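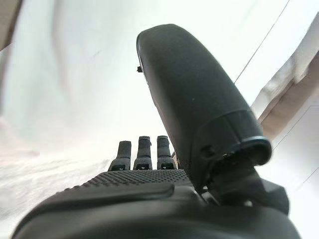 The staff gauge at Piltura was read from the east bank, because the path on the west bank had gone into the river the winter before I was posted there. Augustina Eshun, who trained me, did not like the arrangement. The plate had been fixed for a reader on the other side, and from the east one looked at it slantwise, past the mooring post. She taught parallax on the first morning and came back to it most mornings after that. A near thing is large and a far thing is small. Take a black hand against a white glare, the thumb slanting up in front and three fingers upright to the left of it: the thumb looks several times their size, and a clerk in a hurry will write down that it is. She wanted the eye level with the water and the distance known before any figure went into the book.

The book was a hardback ledger supplied by Lonaner, ruled in six columns. Level went in the second, in centimetres. The sixth was headed Remarks and was to be left blank unless there was ice, debris or damage to the gauge.

I read at seven and again at nineteen hundred. Between readings I greased the sluice gear, kept the stove in, and checked the previous month's pages against the telegraph copies from Toprak, forty kilometres upstream. Toprak was read by Yiğit Yazıcı. I had never met him. His sevens were crossed and his sixth column was always blank.

In July the two stations stopped agreeing. A fall at Toprak should have reached us in nine hours, a little less in high water. On the first day of the disagreement Toprak dropped and Piltura did not. I read the plate again and got 281. I crossed in the punt, held on to the post and read it square on, and got 281 again.

'Then it is 281,' Augustina Eshun said.

'Toprak has it falling.'

'You don't read Toprak.'

She initialled the page. By the end of the week our level stood 68 centimetres above anything his figures could account for, and the district office at Skolum had written to ask which of us was wrong. The letter was signed by Nurhan Sarıgül. It was addressed to the station, so I opened it. 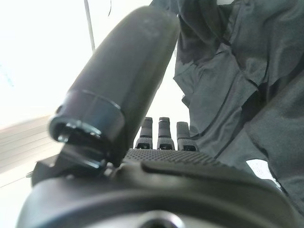
The inspection

Nurhan Sarıgül came by the supply boat with a level, a tripod and a junior who carried both. She ran a line from the benchmark on the chapel step down to the plate and closed it back on the step with an error of two millimetres. The gauge had not moved. She ate lunch with us and asked to see the ledgers.

She read them standing, with Yazıcı's copies laid alongside. After some time she turned back to the spring.

'He has the same morning figure on the ninth and the tenth,' she said. 'And the evening ones go down by four each day. Every day. Rivers don't do that.'

'Is he ill?' I said.

'He may be. Or he may not be there.'

Augustina Eshun took the kettle off and asked who would be sent. Sarıgül looked at the junior, who was cleaning mud from the tripod feet, and then at me. The boat for Toprak left at five. I was told to take the spare ledger, a lamp and two pencils, and to read the plate before I knocked at the door.

I asked what I should put in the sixth column if the house was empty.

'Ice, debris or damage,' Augustina Eshun said. She was already filling in the evening date.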